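How long should I leave a cleansing bowl out before a new moon?

Posted in Home Practice – Dumdale Community Help

Trudy Wihongi
I moved into a new apartment in December and have been doing a short clearing every night at 8 p.m. I put out a bowl of salt water, say what I want to let go of, and go to bed. My old teacher said to leave the bowl for 3 nights. The Plemano course I'm taking says 7. Does it matter? I also can't tell if I should change the water in between.
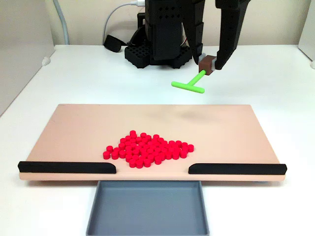 I do feel lighter in the mornings, but the back bedroom still feels heavy and I don't sleep well in there.

Lucinda Calloway
I've done this for years and I go with 3. Pour it down the drain each morning with the tap running, rinse the bowl, and start fresh at night. Old water just sits there. For the back bedroom, open the window first and say out loud that the room is yours now. Then do the bowl. If it still feels heavy, move the bed – I had to do that in my last place. Don't judge yourself if it takes a few tries. I wouldn't worry about the moon too much either.
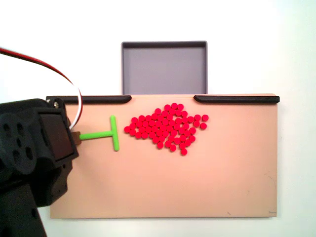 Page last changed: December, 7:08 p.m.

Brabec
7 nights. My guide always says 7. I never change the water and it works fine for me. Keep it away from pets.

Ploler
Same as Lucinda, but I ring a bell in the corners too. There was a long thread on this here once with almost 1,000 replies, try the search.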